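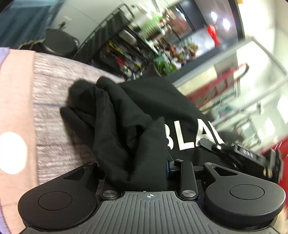 Lamedum Dark Wash liquid, 1,000 ml — review

Posted 6/19/26

Quick one because the next load is already going and I want this typed up before it beeps.

I wear black. Most of the house wears black, between work tops, gym stuff and the things with writing on. So the pile is always black, and for years it went in with whatever powder was cheapest and came out that tired browny grey with bits of tissue on it. Tried the Lamedum after Yesenia Escobedo kept going on about it in the comments under my old stain bar post. She was mostly right. Not completely.

What you get

Big squat bottle, 1,000 ml, cap doubles as the measure. There's a 2,000 ml refill pouch as well, better value per wash if you can pour from a pouch without getting it down the front of the machine. I can't. Label on mine claims 48 washes. You won't get that if you fill the drum the way I do, more on that further down.

Liquid is thin. Thinner than I expected, nearly like squash. Smell is faint, a bit like pencil shavings, gone by the time things are dry. Good for me, I can't be doing with strong scent on a pillow. If you like your washing to smell of washing you'll be dissapointed.

The colour

Main reason to buy it so I'll get to it. Does it stop fading? Slows it. I've been using it since March and the newer things still look new-ish, properly black at the seams and round the neck where they normally go first. The older stuff that was already grey is still grey. It's not a dye. I saw one review moaning that it hadn't brought a pair of old jeans back to life and, well, no.

Cotton does best. The twilly, ribby sort of fabric that holds on to fluff comes out cleaner than it did with powder, mainly I think because there's no white powder left in the ridges. I used to get those chalky streaks where things had folded over on themselves in the drum. None of that now. That alone would make me buy another bottle.

Anything with a fleecy inside, not much difference. Leggings, no difference I can see.

Printed stuff

Somebody always asks. Big white letters on black are my worst thing to wash, because the black needs one treatment and the white needs another, and most dark washes turn the white a bit grubby. This one hasn't so far. The lettering is still white on ours. Feels the same as well, no tackiness. I do turn them inside out though, and I don't tumble them, so don't write in if you've put yours on hot and the print's come off.

One old print was cracking before I started and it has carried on cracking. Not the liquid's fault.

Creases

My actual complaint. Things come out really crumpled. Deep folds, all bunched up, sleeves tied round each other. Might be the machine, might be me cramming it, but I ran the same sort of load with the old powder to check and it wasn't so bad. There's no softener in this stuff and I think that's what does it.

What helps:

Take it out the minute it finishes. I know.

Shake each thing hard, twice, before it goes anywhere near the airer.

Do the sorting on a proper flat surface. I start on the table and then run out of room and it all moves through to the bedroom, where I put a sheet down and carry on there. Lavender one with a massive pale flower on it. Wouldn't put black washing on a plain white sheet until you trust the stuff, put it that way.

Smooth with your hands from the middle out. Cuts the ironing down loads, on cotton anyway.

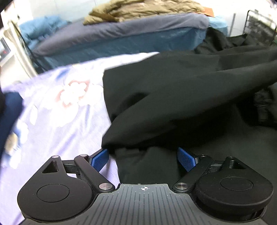

And don't leave a heap of it overnight thinking you'll do it in the morning. The folds set. I did that once with a full load and had to damp the lot down with a spray bottle and start again, which used up a whole evening I didn't have.

Colour transfer

Black washing is a menace for this so I tested it a bit. Wrung out a damp flannel, rubbed it on the inside of a hem after the second wash. Faint grey mark. Same test on one washed in powder, darker mark. Not very scientific but there it is. After the fourth wash nothing came off at all. Never had anything come off on bedding.

Navy — fine to put in with the blacks, says so on the bottle and I've had no bother. Olive and khaki, I wouldn't. I put an old olive throw through once out of lazyness and it came out a touch duller. Could be imagination. Pale blue stuff, obviously keep out.

Dosing

The cap has lines inside it and you can't see them. Black lines on a dark grey cap, who signed that off. I've put a dab of nail varnish on mine at the middle line. Middle line is right for a normal load in our water, which is hard. Full cap was too much, left a slippery feel on the first rinse and I had to run it again.

With a stuffed drum I go slightly over the middle, so the 48 washes goes out of the window. Still a decent few weeks out of a bottle.

Put it in the drawer, not straight on the clothes. I did it the other way on the first go and got a patch on a sleeve. Washed out next time but gave me a fright.

Versus the others

Fonley Black Care — cheaper, stinks of fake vanilla, leaves the white lettering a bit cream. Used half a bottle, gave the rest to Tamunoemi Fashola next door who likes it. Fair enough.

Benavides own-brand darks — fine. Really fine, nothing wrong with it, but I can't tell it apart from a normal liquid. Creases less than the Lamedum though, have to give it that. If you hate ironing more than you hate fading get this one.

Plain powder — no. Not for blacks. Keep it for towels.

Where I get it

The hardware shop in Nellurham has it behind the till for some reason, so ask. They also do little trial sachets for 99p, enough for one load, and that's what I'd do first. One load won't show you anything about fading but you'll find out if you can live with the creasing. Online it's usually a bit less but then there's postage.

Quick answers from last time

Uthai Wiriya asked about cold washes. Yes, works cold, dissolves fine, that's the upside of it being so thin. I do nearly everything at 30.

Oleksandra Melnychuk asked about wool. Bottle says no so I haven't tried it.

Someone (sorry, lost your name) asked if it's ok in a top loader. No idea, mine's a front loader.

Score

Four out of five. Would be four and a half if they'd print the cap lines in white. Loses the rest for the crumpling.

Buying again, yes, the bottle though, not the pouch. Will update when I've got to the end of the second one and had a proper look at the collars. Machine's beeping.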